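Notes on Night Shift at Adley

Sep 4, 2019 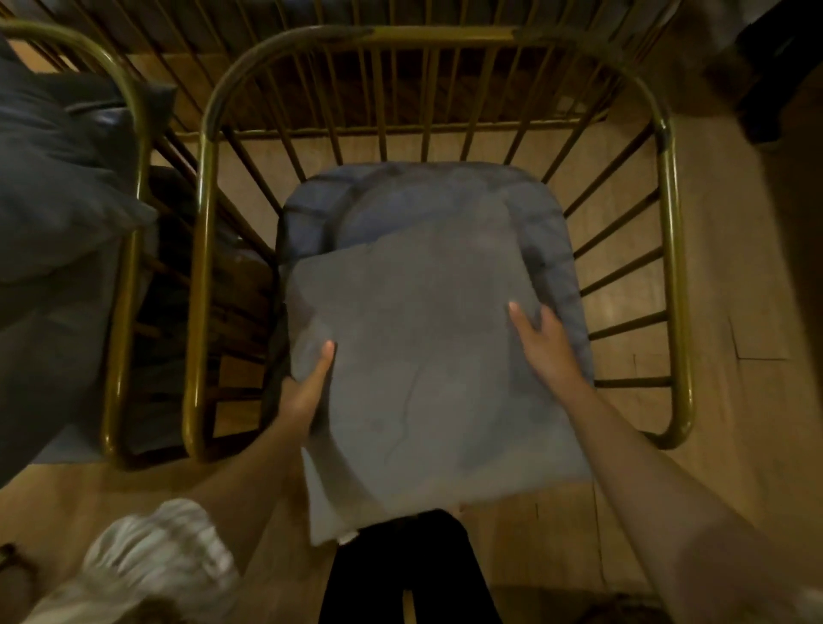
Folded cloth on the blue cushion, brass-colored chair.

I went back to Adley to see Night Shift, the sound piece by Faustine Lacroix and Sverre Sjögren. It runs 59 minutes and uses 1560 recordings of people saying good night, sorted by a program that listens for pitch. The lowest voices come first. By the end it is mostly children.

I saw an earlier version in Skenbridge in May, with 27 speakers hung too close together. The new one is quieter and I liked it more. The program still repeats itself near the middle, and Lacroix told me she has left that alone on purpose. I'm not sure I agree with her.

It moves to Delaunay next.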